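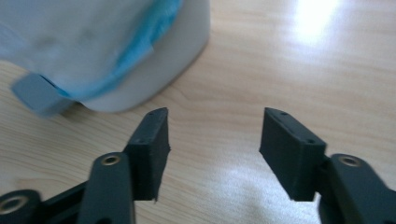 I finally cleared off the kitchen table, and I can't stop walking past it! For weeks it held mail, half a jigsaw puzzle and whatever came home from the Mandlow market, and I'd forgotten how much I love that pale wood. Now it's down to a white container with a light blue wrapping over it, and the grain shows again, all those faint wavy lines, with a big patch of glare where the light lands on the finish. I ate my toast there this morning like a guest in my own house.

The puzzle had 1,285 pieces (who makes a puzzle with 1,285 pieces?) and I've moved it to a board under the couch, where it can wait for a rainy weekend. The mail took eight minutes – eight! – after I'd been dreading it since March. Most of it went straight in the recycling, along with two Groster catalogs I never asked for.

Next up is the hall closet. My neighbor Timothée has offered to take the spare coat hangers, and I plan to hand him every last one.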